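Whiteboard

A whiteboard is a smooth, usually white panel on which temporary marks are made with a felt-tipped pen and later wiped away. Whiteboards are used in classrooms, offices, hospitals and homes, and in many places they have replaced the chalkboard. 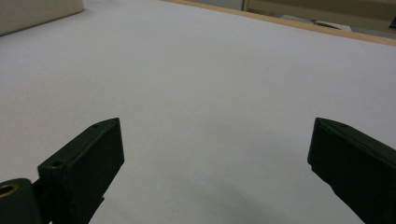
Surface materials

The cheapest boards have a face of melamine, a hard resin bonded to a layer of paper and pressed onto fiberboard. Melamine is slightly porous. Ink left on it for more than a few days tends to leave a faint gray shadow, known in the trade as ghosting, and the surface wears through with heavy use.

Painted steel boards cost more and will hold magnets. Their coating is smoother than melamine but can be scratched by grit caught in an eraser. Porcelain boards, also called enameled steel boards, are made by fusing a thin layer of glass to a steel sheet in a furnace at temperatures above 700 degrees Celsius. They resist scratches, solvents and stains, and are the usual choice for schools.

Glass boards are made of tempered glass, either clear or with a colored backing. They do not stain, but they are heavy and need strong wall fixings. Magnets hold on a glass board only if there is steel behind the glass, and ordinary magnets are often too weak to grip through it.

Pens and ink

Dry-erase ink contains a pigment, a solvent that evaporates quickly, and a release agent. The release agent is an oily substance that keeps the pigment from bonding to the board, so that the dried mark sits on the surface as a film and can be rubbed off. Permanent markers have no release agent. A permanent mark on a nonporous board can often be removed by writing over it with a dry-erase pen and wiping both away while the fresh ink is still wet.

Wet-erase pens use a different ink that stays put when rubbed with a dry cloth and comes off with water. They are used for ruled lines, calendars and other markings meant to last for weeks.

Most pens are sold with either a round bullet tip or a chisel tip. Pens should be stored flat. Stored with the tip up, the ink drains away from the nib and the line becomes pale.

Cleaning

Felt erasers remove fresh marks but collect dry pigment, which they then spread over the board as a haze. Erasers should be brushed out or replaced from time to time. For a full cleaning, most boards need only warm water with a little dish soap, followed by a dry cloth. Isopropyl alcohol takes off older marks, though repeated use can dull a melamine face. Abrasive powders and scouring pads damage every type of board except glass, and some of them scratch glass as well.

Use in teaching

Whiteboards spread through schools partly because of complaints about chalk dust. They also made it possible to project slides onto the writing surface, although glossy boards reflect the projector lamp and can produce a bright spot - matte boards avoid this but are harder to wipe clean.

Small hand-held boards are common in elementary classrooms. Each student writes an answer and holds it up, and the teacher can see at once which students need more help.

See also

Blackboard
Bulletin board
Flip chart
Marker pen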